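Grasp checks from the wrist camera

I spent most of October on one small piece of the Trotar stack, the node that decides whether the gripper is holding something after it closes. The old version looked at finger width and motor current. It was fine for blocks and cups. It was bad for soft things, where the fingers can close a long way and the current barely moves.

The new version adds a crop from the wrist camera. After the close command it waits for the arm to settle, grabs 2 images, and runs a small classifier on them. The output is a held score between 0 and 1000, because the planner (Fendley, for anyone who hasn't read the older posts) wants integers and I didn't feel like changing its message types again.

Training data came out of our logs. I had 2395 closes saved and threw out the ones with bad timestamps or missing joint states. Then I labeled the rest by hand over a few evenings, with the Amon viewer on one screen and a spreadsheet on the other.

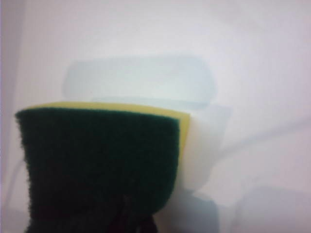

Wrist view of the scrub sponge, green scouring pad toward the camera. The focus is soft at this distance.

The sponge gave me the most trouble. Up close it fills a large part of the view, and the first model had learned that a big dark area meant a closed, empty hand. I fixed that by adding more close views of dark objects and turning down the brightness augmentation, which had been set far too strong.

Blur matters less than I expected. I tried a sharpening step before the classifier and the scores got slightly worse, so I took it out. The ragged edge of the scouring pad seems to be enough for the model to work with.

On the log I kept back for testing, the sponge closes now score 834 on average. The planner threshold is still a single number in the config file. I would like one per object class, but Fendley loads its config before the object list exists, and changing that order breaks the Gündoğdu simulator bridge. I have a branch where it half works.

Next is the release check, which has the same problem in reverse.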